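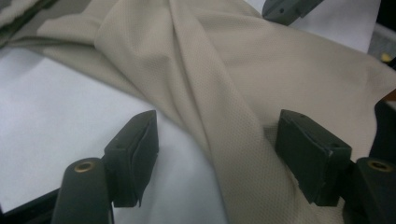
Beige fabric with a fine dotted weave.

Clumen uniform shop to move into old library annexe

May 2025
By Flandine Courier staff

The second-hand school uniform shop in Clumen will move to the former library annexe before the start of next term, after the council agreed to lease the building for two years.

The shop has been running out of a storeroom behind the Eyvindsson Street hall since January last year. It opens two afternoons a week and sells used shirts, shorts, skirts and jumpers from four local schools. Families can also swap items their children have grown out of.

According to a report tabled at this month's council meeting, 332 families used the shop in its first year. The report said the storeroom was too small for the amount of stock now coming in, and that bags of donated clothes were being kept in a hallway that has to stay clear as a fire exit.

The annexe has been vacant since the library moved to its new building on Zisska Road. It has a front counter, a toilet and a ramp at the side door. Council staff will repaint the main room and put in shelving and two change cubicles – the storeroom has none, so parents have been buying by size label and bringing things back if they don't fit.

Rent will stay at the same token amount the shop pays now. The group that runs it will cover power and cleaning out of sales.

Most items cost less than $9, with blazers and winter coats priced separately. The prices will not change with the move. Clothes with the old Clumen Primary crest, which was replaced in January, will go into a free bin at the front door, as the school is letting students wear the old version until the end of next year.

Plain clothing without a logo is also wanted. The report noted that all four schools now allow unbranded polo shirts in the right colour, and that these sell out faster than anything else. Sizes 4 to 8 are the hardest to keep on the racks. Donated clothes should be washed, with names removed or crossed out. Shoes and hats cannot be accepted.

Two councillors asked whether the annexe should be kept for a planned youth study space. Staff said that project had no funding this financial year and the lease could be ended with three months' notice if that changed. The motion was then carried without a vote against it.

Parking at the annexe is limited to 30 minutes on the street side. There is longer parking behind the Flandine Medical Centre, a short walk away, and the school bus stops at the corner.

The storeroom will close for one week during the move – dates are to be posted on the hall noticeboard and in school newsletters. Donations can be left at the Eyvindsson Street hall office during business hours until then. Uniform orders already put aside for families will be held and can be collected from the annexe once it opens.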